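Net piece "Tidewriter" — blank on gallery kiosk, text feed stalls
February, posted by Zaid Fakhoury

Reported by Suha Daher from the Tirkine show. Browser piece loads fine on her laptop, blank on the kiosk machine in room 2. Visitors get the gray background and the cursor, no text. Opening is tonight so pls treat as urgent.

Step 1. Checked the kiosk browser. Very old build, locked by the venue. Piece calls a font server that went away years ago, page waits on it forever. Pointed it at the local copy Khalil Nimri made for the Sillberg version. Text shows now.

Step 2. Feed stalls after 200 lines. Same on both machines so not the kiosk. Fares Rizk wrote the original script for dial-up and it asks for a new line every 3000 ms, no retry. One missed reply and it just sits there. Added a retry, left the timing alone — the slowness is part of the work and Fares was firm on that.

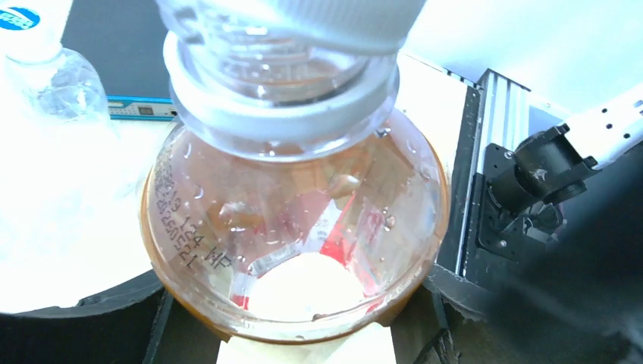 Step 3. Sound. Muted on load, browser blocks it untill someone clicks. Suha doesn't want a start button on screen. Asked venue to set the autoplay flag, waiting on them.

Step 4. Archive copy. Hidolia wants the fixed version AND the untouched one, in separate folders. Untouched one is uploaded. Fixed one goes up when sound is sorted, no point doing it twice.

Update 4:40 pm — flag set, sound works. Feed ran past the stall point on teh kiosk. Leaving ticket open overnight, Suha will check it in the morning.

Recent tickets
Sayegh net art archive: dead links on artist pages
Projector room: wrong aspect ratio
Webcam piece asks permission twice
Khalil Abou Jaoude: applet won't run, need emulator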